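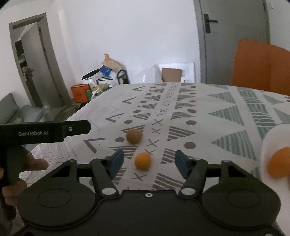
Accessories / Laptop security / Cable locks / Druler Witard 443

# Druler Witard 443 Keyed Cable Lock

Keyed cable lock for portable computers, monitors and docking stations fitted with a standard rectangular lock slot. The cable is looped around a fixed object, passed through its own end loop and secured to the device with a key-operated head. Supplied with three keys.

**Product code:** 443
**Colour:** Grey
**Availability:** In stock at the Clurness warehouse

## Overview

The Witard 443 is made for desks that stay in one place and computers that don't. The lock head turns freely once fitted, so the cable can leave the computer at any angle without levering against the case. The head is slim enough to clear most neighbouring ports, although ports directly beside the lock slot may be partly covered on thinner computers. Check the side view of your model before ordering.

The cable is stranded steel with a clear plastic sleeve. The sleeve protects painted and timber surfaces from scratching and keeps the strands from fraying where the cable bends. It is not rated for permanent outdoor use.

## Specifications

| Item | Detail |
|---|---|
| Cable length | 2000 mm |
| Cable material | Stranded steel, plastic sleeve |
| Lock type | Keyed, pin tumbler |
| Lock head | Rotating and pivoting |
| Device slot | Standard rectangular |
| Anchor method | End loop |
| Keys supplied | 3 |
| Warranty | 3 years |

Cable length is measured from the end loop to the base of the lock head. Looping around a table leg or frame uses up part of this length.

## Compatibility

The lock fits any device with a standard rectangular lock slot. It does not fit the smaller slot used on some thin laptops, or the wedge-shaped slot used on others. For those models, choose the Druler Guerra series, which has the same cable and keys but a smaller head.

Computers with no lock slot need a separate anchor plate. The plate is glued to the lid or base and is sold as a spare part. Allow the glue to cure fully before attaching the cable. Do not place the plate over vents, labels or the battery cover.

## Fitting

1. Pass the cable around a fixed object that cannot be lifted or unscrewed by hand.
2. Feed the lock head through the end loop and pull the cable snug.
3. Insert the key and turn it clockwise to line up the locking bar.
4. Push the head squarely into the slot on the computer.
5. Turn the key back to its starting position and remove it.
6. Pull gently on the head to check that the bar has engaged.

To release, insert the key, turn clockwise and withdraw the head in a straight line. Twisting the head while it is engaged may damage the slot.

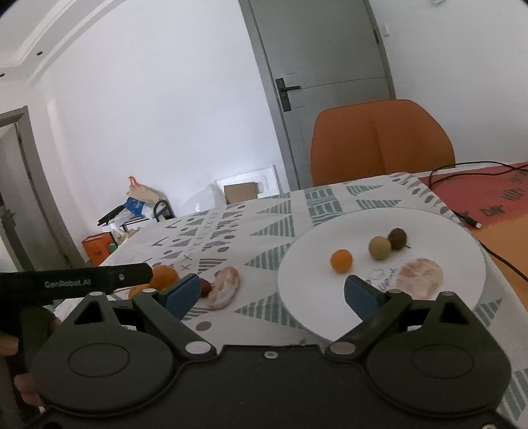 *Fruit on the tablecloth, near the plate.*

## Keys and keying options

Each lock is supplied keyed differently. The key code is printed on a card in the box and does not appear on the lock. Keep the card apart from the keys. Replacement keys are cut from the code, and proof of purchase is required.

Offices and schools can order the following:

- **Keyed alike:** all locks in the order open with the same key.
- **Master keyed:** each lock has its own key, and a master key opens the full set.

Keyed alike and master keyed locks are made to order and cannot be returned unless faulty.

## Care

Wipe the sleeve with a damp cloth. Do not use solvents. If the key becomes stiff, apply a small amount of dry graphite to the keyway. Oil collects dust and should not be used. Store the cable in a loose coil, as tight bends will leave a permanent kink.

## In the box

- Witard 443 cable lock
- Keys
- Key code card
- Hook-and-loop cable tie
- Fitting guide

## Warranty

The warranty covers faults in materials and workmanship from the date of purchase. It does not cover lost keys, forced locks, damage to the computer's slot or the contents of any device. Claims are handled by the Clurness service counter. Include the product code and a copy of the receipt with the returned item.

## Related products

- Druler Guerra cable lock, small slot
- Druler anchor plate, adhesive
- Druler desk anchor, screw-mounted
- Witard combination lock, standard slot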